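Notes on the tabletop collection we've been running at Vollemden since August. Two arms, teleoperated, one shared cluster of objects in the middle.

Target is 1000 episodes for the Leva set. We're at 47 accepted per operator shift, with episodes capped at 60 seconds. Anything longer gets split or dropped.

Black fabric on the walls, black top. Background variation comes later, in a separate set. Mixing it in early made it hard to tell what the policy was failing on.

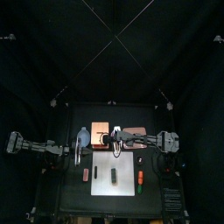 Both arms over the table, green block on the gray plate.

Object positions get reshuffled every 6 episodes. Kayode Jibrin wanted every episode – we tried it for a day and the reset time ate the shift.

Failed grasps stay in if the operator recovers. They get a flag and nothing else. Tumelo Mtshali is training with and without the flagged ones on the Kinness baseline.

Open issue: the two arms' logs drift against each other over a long session. Restarting the recorder clears it. Current workaround is a restart at every break, and the bad stretch is out of the index.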